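The Felau Road Bakery

Hanne Saarinen took the job in May, after the cannery let its night crew go. The bakery stood at the bottom of Felau Road, next to a shoe repair shop with its shutters down. Farzad Vahidi owned it. He showed her the mixer, the proofing room and the hook for her coat, and then he went to bed, because it was already 4 in the morning and he had been up since noon.

She burned the first trays. She scraped them into the bin and started again.

By the time Farzad came down she had the second lot cooling by the window. He broke one open and smelled it.

"Too much salt," he said.

"It's your recipe."

"It's my father's. He put in too much salt."

He ate the whole thing standing up. Then he unlocked the door and turned the sign around.

What the Father Wrote

The recipes were in a green notebook in the flour drawer. Half of it was in Persian and half was in a kind of English the old man had made up for himself. Butter was "butter" on one page and "yellow" on the next. Farzad read the Persian parts aloud in the evenings and Hanne copied them onto cards.

Near the back there was a page with no title, only a list of weights and a name, Babaei.

"Who is that?" she asked.

"A man he owed money to." Farzad turned the page over – the other side was blank. "Or a woman. He never said."

They made it anyway. The dough was soft and hard to shape, and Hanne had to keep flouring her hands. She baked it at the heat she used for everything else and took it out when the tops turned brown.

Farzad cut off an end and chewed for a long time.

"I know this," he said. "I was 16. He made it once and told me it was from a shop."

He sat down on a flour sack and asked her to cut him another piece. 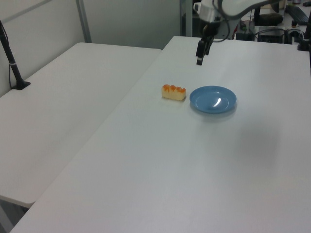
Babaei

The letter came two weeks later, from a town called Danda. Hanne put it by the till and served three customers before she told him it was there.

Farzad washed his hands before he opened it. He read it through, folded it and put it inside the green notebook.

"She wants to know if we still bake," he said.

"What will you tell her?"

He took down the card for the untitled page and wrote a name across the top. Then he asked Hanne to find him a box, a small one, and some string.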